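In defence of doing it badly, 300 times

Wed 30 September

My father taught me to drive by gripping the dashboard and saying nothing. I thought of him often this winter, when I took a part-time job at Garkidum teaching a robot arm to pick up crockery, and found myself in the other seat.

The pay is fair and the hours suit me. You take hold of the arm, or of a controller if you're working it from a distance, and you make it do the thing. Pick up the cup. Put the cup over there. Then somebody moves the cup a bit and you do it again. A task needs 300 goes before anyone upstairs will look at it, and I have done 19 tasks, so I'll leave you to work out how many times I've been paid to lift a cup. My mother, who raised four kids and lifted plenty for free, has already worked it out and brings it up at dinner.

People imagine the job is glamorous. At barbecues they ask if I'm worried about the machines taking over, and I tell them the machine I know best spent most of May failing to let go of a bowl. They also imagine a gleaming white room. The labs in the brochures seem to have been photographed before anyone plugged anything in.

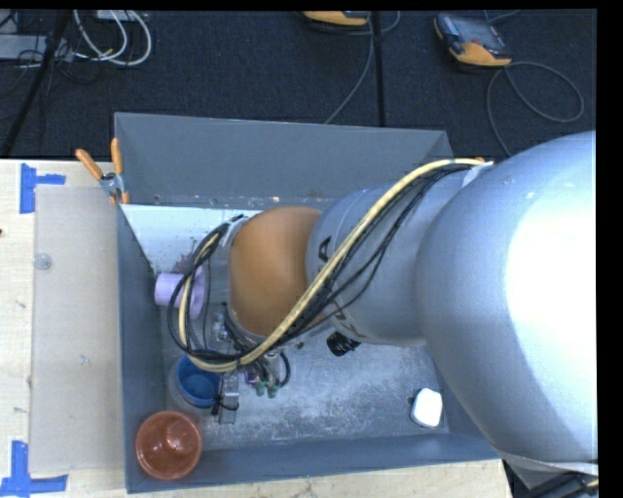 The bin at Garkidum, mid-task, with cups, a bowl and a good deal of cable.

My complaint is with the fashion for clean demonstrations. The training guide we inherited from the Hebden project wants every go smooth and direct, with no dithering. If you overshoot the cup, you scrap the go and start over. What you end up with is a neat pile of recordings by a person who never makes a mistake, and a robot that has no idea what to do once it has made one. It bumps the cup, the cup rolls, and the arm carries on with great dignity to the spot where the cup used to be.

I'd keep the fumbles. Not the disasters, and not the afternoon I sneezed on the controller, but the ordinary near misses where you come in crooked, notice, back off and try from the other side. Most of what I know about picking up a cup lying on its side I learned from getting it wrong, and I can't see why the student should be spared.

There's an argument against me, and my supervisor makes it weekly. Fumbles are slow. They also teach the arm my personal habits, including a little hover before I close the gripper that I didn't know I had until I saw the robot doing it. It was like hearing your own voice on an answering machine. Fair enough. But the cure for one person's hover is a second person, and the Prora team has put five people of very different patience on the same task. Their arm hovers less than mine and recovers more.

The other cure on offer is volume. Itamia is proud of its 2,000 spotless goes at a single task and would like us to be impressed. I watched the video. I'd have been more impressed if someone had nudged the bowl.

So my modest proposal is to change one line in the guide. Where it says to discard any attempt with a correction in it, say to keep it if the cup ends up where it should. I've put this in writing. I was told it would be looked at when I've finished the current task, and I have 432 goes left on that one, as they've raised the target.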